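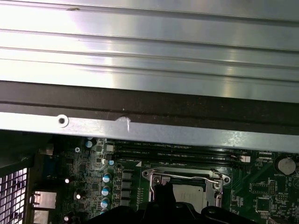 Can a robot do repair work on a shop floor yet? In small pieces, and slowly, with a person setting up each piece.

Search this site Go

I fix servers for a small refurbishing shop called Pastley, and I get asked this at family dinners more than anything else. People have seen clips of machines folding towels and want to know when one takes over my bench. My brother-in-law, Thaddäus Frei, has the same talk about dishwashers. His view is that loading one is harder than it looks, and I agree with him.

Working around a processor is a good test. On the board below there is a metal bracket around the chip, with a lever on each side and a screw at each corner. I can work a lever like that by feel. I know how hard to push and when to stop. A gripper has to get its fingers in beside the memory slots and the capacitors, and a small slip sideways can ruin the board. 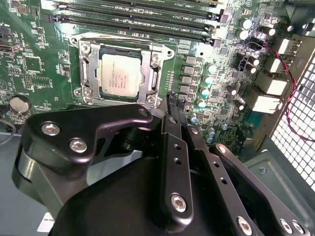 What I would hand over today

Wiping down cases. Moving boards from one rack to another, if they all face the same way. Sorting screws, maybe. In July I wrote a list of 14 jobs I do in a normal shift and marked the ones I would trust to a machine without watching it. I marked three.

Lợi Lại, who has the bench next to mine, marked two. She took off the screws – too many sizes in one tray, she said.

Home is worse, I think. At work the boards at least come in a few known shapes. My kitchen drawer has never been the same twice. I would still buy something that emptied the dishwasher, even if it took all night.

Posted 08/02/2022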